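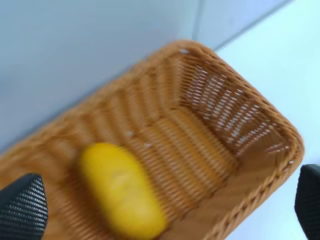
Skavness, December 27, 2023

End-of-year check of the small things, done by me with a mug of tea going cold. Same list as August, comments where I had any.

Wicker basket, rim — OK. Braid all the way round is what I look at first, and I ran a thumb along it for splinters. None!

Basket, weave — OK, keep an eye on it. The short end is woven more openly and lets the light through, so that's where crumbs and little fingers go.

Yellow thing in the basket — leave it in. Koen Visser wanted it moved to the kitchen box, but I like a bit of colour in there.

Table top — OK. Wiped, no sticky patches, doesn't wobble.

Bath pouf, light blue — see below.
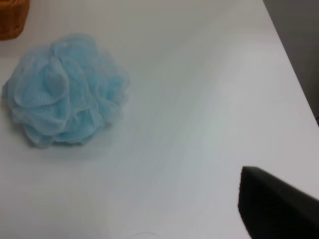
I squeezed it, sniffed it and pulled the folds apart to look for black spots (none, lovely). No loop to hang it by, so it needs somewhere airy to sit — please don't shove it in the Hoekstra cupboard damp. Swap it in 2 months whatever it looks like.

Still to do: bathroom mat, hooks, the drawer that sticks.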